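4.2 Wrapped goods on the household table

Much of the packing in the Badach homes went on at the same table where the family ate, and we grew rather fond of those tables over the season.
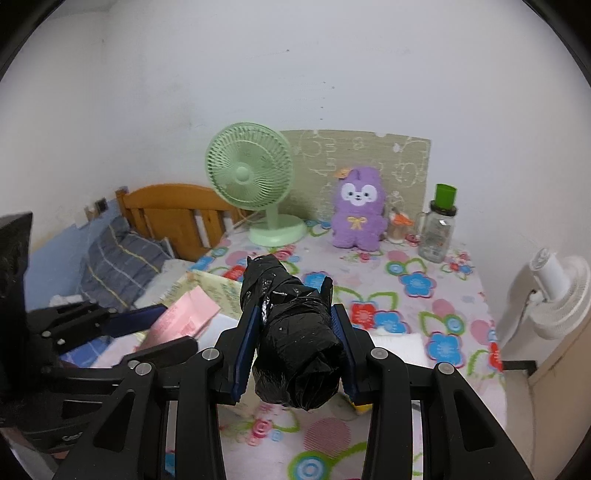

Figure 5. A bundle in shiny black plastic over a floral tablecloth, with a pale green desk fan on the table.

Ramadan (2000) treats the cloth as mere decoration, but the families we visited spoke of it warmly and at length — one for guests, one for every day, and an older one kept folded for messy jobs. Black plastic was the favorite wrapping in 5 of the 16 homes.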